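The flat was on the third floor, above a shop called Clendia that sold curtain rails. She had until four o'clock to hand back the keys. The van had gone at noon with the table and most of the boxes, and what was left was a kettle, a bag of cleaning things and the floor.

She had never liked the floor. When they moved in, her husband had stood at the door and said it looked like the lobby of a bank. It was laid in a chevron, pale yellow, and it showed everything. For the first month they took their shoes off on the landing. After that they forgot, and then there was a dog, and then there wasn't a dog, and the last winter she had lived there alone and hardly looked at it.

The agency was called Stiliris. They had sent a list in June, two sides of paper, with a price beside each item. Oven, 60. Windows, inside only, 60. Floors were at the bottom and had no price, only the words "to be assessed". The deposit was 2000. She needed it for the new place, where they were asking the same.

She did the kitchen first. She took the shelves out of the fridge and washed them in the sink, and put them back while they were still damp. She wiped the inside of the cupboards. At the back of one she found a tin of Karaca coffee with a spoonful left in it, so she boiled the kettle and drank it standing up, out of the measuring jug, as the cups had gone in the van.

Then she started on the big room. She swept it once, badly, and filled the bucket. The mop was an ordinary flat one with a grey pad and a pole that pulled out to whatever length you wanted. She pulled it out as far as it would go, because of her back, and began in the corner by the window.

She had done half the room when the phone rang. She laid the mop down and went to find her coat.

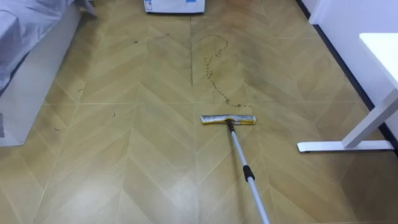 "Have you still got the brown bowl?" her sister asked.

"It's in the van, in the box marked towels."

Her sister had wanted the bowl since their mother died. She didn't say so now. She asked how the cleaning was going and whether the agency had been round, and said that in her experience they never checked behind the radiators. Then she asked what she was going to have for her supper.

"I don't know. Something from the shop."

"Come to us."

"It's an hour on the bus."

"I know how far it is," her sister said.

They talked for a bit about the bus. When she put the phone back in her coat it was twenty to three. She stood in the doorway and looked at the room. There were little dark brown spots on the floor in a wavering line, with a loop at the top, and they ended by the head of the mop. She thought of the coffee and looked at her sleeve, which was clean. There was a dull patch as well, a greyish one, over towards the wall, and some bits she had missed with the broom.

If her husband had been there he would have said it was a question mark. He saw faces in the bathroom tiles and a map of Norway in the damp over the cooker. She tilted her head and it was a question mark, more or less.

She picked up the mop and went over the spots from the bottom to the top. She went over them again with clean water. Then she did the patch by the wall, on her knees, with a cloth and the last of a bottle of Flusari, and after that she did the rest of the room, going backwards towards the door so that she wouldn't have to walk on it.

The man from the agency came at five to four. He was young and had a cold. He opened the oven and shut it again, ran the tap, and looked at the windows without going near them. He didn't look behind the radiators. In the big room he stopped at the edge of the floor.

"Is it wet?"

"It might be," she said.

He wrote something on his form and asked her to sign it. She gave him the two front door keys and the small one for the letterbox. He said it would take ten working days.

She took the mop down with her, and the bucket, with the kettle inside it. On the pavement she pushed the pole in until it was short enough to carry. The bus that came first was the one to her sister's.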